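Gripper notebook, Kullada kit – April, started 7.40 am

Well, that was a satisfying morning. The right-hand unit has been closing a hair late since we moved it over from the Zistevden job, and I finally had time to pull the linkage and have a proper look. Writing it all down while it's fresh, including the bits I'd do differently.

Symptoms first. Squeeze the handle and the left finger starts in straight away, then the right one follows after a small pause. With a big object you'd never notice. With a cherry tomato the left finger gets there first and rolls it, so you end up chasing the thing around the cloth. The encoder log was clean, which had me blaming the software for longer than I'd like to admit.

What I did:

Took the tension off, backed out the lower pivot screws on both arms and wiped everything with a dry cloth. No solvent near the pads, please! The blue pad material goes chalky if you so much as wave isopropyl at it. There was a felted little ring of fibre packed in behind the right inner arm, enough to drag. Tweezers got most of it and a soft brush got the rest. One tiny dab of dry lube on each pivot, screws back in by hand until they just touch, then a quarter turn. I used to do them up harder than that and it makes the arms stiff.
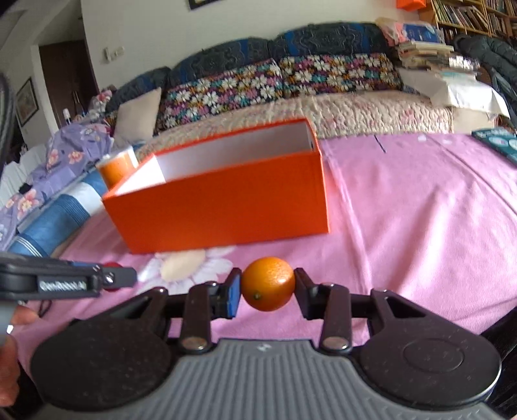 The closing zero needs redoing any time the pivots have been out. Close the fingers on nothing, hold for a slow count of five, press the button, let go. Then open right out and do the same again. If the two readings differ by more than 9 counts, back the screws off a touch and start over. Mine came in at 14 the first time and 3 the second, which is the best I've ever had from this unit. Very pleased with that.

After zeroing I went on to the fruit. I like citrus for the first grips, it's firm and the peel tells you a lot about pad contact. Tomatoes second, and gently, as they split if the zero is off.

Full-open reading is now 1,030 counts. It was 1,012 in the book from last time, so the arms are getting their whole travel back. I've pencilled the new figure on the card in the lid of the Nomura case as well.

Two more things from the strip-down. The caps pick up lint like you wouldn't believe, especially working over soft furnishings. It's harmless on the flat outside face, but it creeps down to the gap at the rim and from there into the linkage. And the right cap had a faint click when pressed off-centre. Reseated it, click gone.
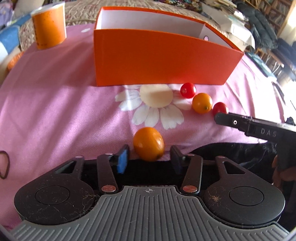
How often should the pivots be cleaned?

Every 300 closes if you're working over blankets or anything fluffy, and whenever the two fingers stop moving off together. On a bare bench you can leave it a good deal longer. Go by the feel of the handle as well as the counter – a gritty squeeze means stop and brush it out, whatever the number says.

Same goes for the second gripper, by the way. It gets cleaned and zeroed alongside the first, even if only one of them has been misbehaving, otherwise the two logs drift apart and comparing them is a misery.

For the transfer runs, come down over the box fairly upright. If you tilt in from the side, the linkage can catch the rim on the way out and that knocks the zero about. I found this the hard way on the Irnside runs and lost most of an afternoon to it. Slow down for the last bit, too. My wrist speeds up near the target every time, and the wide lens gives you nothing but smear when it does.

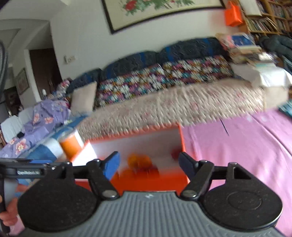 Recheck the zero at the end of each block of runs and write both readings down, even when they're good. A slow creep over several blocks is much easier to spot on paper than in the feel of the thing.

Still to do:

Order spare pads, we're down to one set.

Try the thinner washers on the outer links. I reckon there's still a bit of side play there, though it's small.

Cut a ring of thin foam to sit under each cap and keep the fluff out. I'm quite excited about this one. If it works it could double the time between cleans, and it's only offcuts and five minutes with a hole punch.

Find the other small driver. The one in the roll is chewed and it's starting to mark the screw heads.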